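Search this diary
Enter keywords
Go

01/08/2021
by Czesław Szczepańska

Woke up with sawdust in my left ear. I know it was the left because that is the ear I sleep on, and there was a small tan mark on the pillowcase in the shape of Florida. I shook the pillow out of the window and went down to make coffee, and found that I had also brought sawdust to the coffee.

Yesterday I told myself I would finish the board in one session. I told myself the same thing in October, when the board was only a plank leaning against the water heater and I was a younger man with a plan. The plan was a plain slab of maple for the shop, something flat to work on top of the metal table, which is full of holes and swallows screws. I have lost more hardware down those holes than I have put into any piece of furniture. They land in the drawer underneath, or they land behind the drawer, and behind the drawer is a place I don't go.

So, maple. Mazurek had it in the back, under some oak that had been there so long it had a phone number written on it. He wanted 50 dollars. I said that seemed like a lot for one plank, and he said that it was a lot of plank. I had no answer to this and have not come up with one since. I paid him. He carried it to the car for me, which he has never done before, and I worried the whole way home that he was being nice because he had robbed me.

Sanding. I don't want to write about the sanding, but it took up most of the winter so far and I should put something down. The grain on this board goes wherever it likes. It runs along calmly for a hand's width and then meets a knot and loses its head. You sand one direction and it looks like silk, and you move over two inches and it looks like the cat has been at it. We don't have a cat. I went up through the grits the way you're supposed to, and then I skipped one, and then I had to go back down and do it over, and I'd like whoever wrote the sanding chart to know that I have learned my lesson and am still angry.

The Gesow oil arrived after lunch. The can says to wipe on a thin coat, wait 20 minutes, and wipe off the extra. It says this with a drawing of a man smiling at a rag. I decided to leave the good face bare for now and only try the oil on an offcut, and I am glad, because the offcut turned orange. It went from the color of toast before you toast it to the color of a school bus. I put it outside on the step so I wouldn't have to look at it, and then I kept going to the window to look at it.

I'm leaving the board bare. I have decided this about four times today and I expect to decide it again in the morning. Bare maple gets dirty. Everyone says so. But it will get dirty in the pale, creamy way it already is, and I like the streaks as they are, the way they go long and then wobble. If I spill coffee on it I will have a coffee board. There are worse things to own.
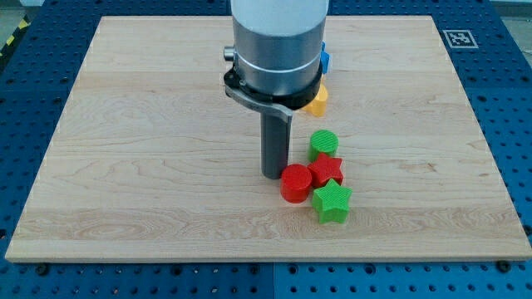
Sollow wrote back before supper, in capitals, that a maple board left without any finish will cup inside of a year, that I should do both faces or I might as well do neither, and that bolting it down would only teach it to split. Then a second message to say the blue went nicely with it.

I read the first message standing up and the second one sitting down. It does go nicely. I never liked the blue. It's the blue of a filing cabinet in a swimming pool office, and I have apologized for it to visitors. Put a piece of pale wood in the middle, though, and leave a border of it showing, and suddenly it looks like somebody chose it. I would like the record to show that I did not choose it. It was the last table they had.

The cupping is another matter. I went and looked at the board from the end with one eye closed, which is how you look at wood when you want to be told good news. It seemed flat. I put the steel ruler across it and held a flashlight behind, and there was a thread of light in one place, so I turned the flashlight off. I don't think a person is required to follow every investigation to the end.

What bothers me is that Sollow is right about both faces. I knew it before the capitals. Wood takes in damp on whichever side it can get at, and the underside of mine is lying against a table full of holes, breathing away through every one of them like a kid at a keyhole. The top gets the dry air from the heater. If I wanted to design a way to bend a board slowly over a year, I could hardly do better. I could send the drawing to Clitoscombe and they'd put it in the catalog.

Speaking of which, the Clitoscombe catalog came too, and it weighs more than the oil. I don't remember asking for it. They have a ready-made bench top in there, maple, sanded, sealed on all sides, with a little cloth included, and the price is less than what I've spent on sandpaper. I read that page once and then I used the catalog to prop the door open. It's a very good doorstop. I may write and tell them.

Supper was soup. I got some sawdust in that as well, though less.

Afterward I went back out to the shop, meaning only to turn off the light, and stayed for an hour. I ran my hand over the board the way you'd check a horse, if you knew anything about horses. There's one wavy patch that catches the light differently when you move your head, and I moved my head back and forth for longer than I'd want to be seen doing. Mazurek would say that's the figure in it. He says "figure" in a special voice, lower than his normal one, and adds it to the bill.

I also thought about the bolts. My first idea had been glue, and I'm thankful that I got sick that week and never did it. My second was clamps, but clamps stick up and I'd have bruised my hips on them by the end of the first day. Bolts were the third idea, and the only one that used the holes in the table for something besides eating my screws. It took me far too long to see it. I had owned a table with a grid of holes in it for years and had thought of them only as a problem with the table.

But Sollow says a board that's bolted tight can't move with the seasons, and wood that can't move will go ahead and crack to make its point. The fix is to open up the holes in the board a little so the bolts have somewhere to slide. A slot instead of a circle. It's a half hour's job with the round file. It's also a half hour of putting a file to wood that I've just spent months making smooth, and I found I'd picked up the file and put it down again and picked up the broom.

I swept. I swept under the table and got back a washer, a pencil with no point, and a screw that I believe is from the kitchen hinge I gave up on. So the kitchen hinge can be fixed now, if I can remember which door it was.

Came in. Wrote to Sollow that I had taken the advice under consideration. Got back one word, which was "SLOTS."

List for tomorrow, in the order I'll avoid them:

Take the bolts out and look at the underside.
Slots.
Wax, maybe, on the bottom only. Ask Mazurek if he has any, and don't let him carry it to the car.
Bring in the orange offcut before the neighbors ask.
Hinge.

Later. It's past eleven and I've been out once more, in my coat, with the flashlight, to check the offcut. It's drying, and it's gone a shade quieter. In the dark, with the light held off to the side, it was nearly a nice color. I brought it in and set it on the kitchen windowsill to see what it does by morning, and I'm not going to tell Sollow about it until I know.

Changed the pillowcase. Put a towel over the new one.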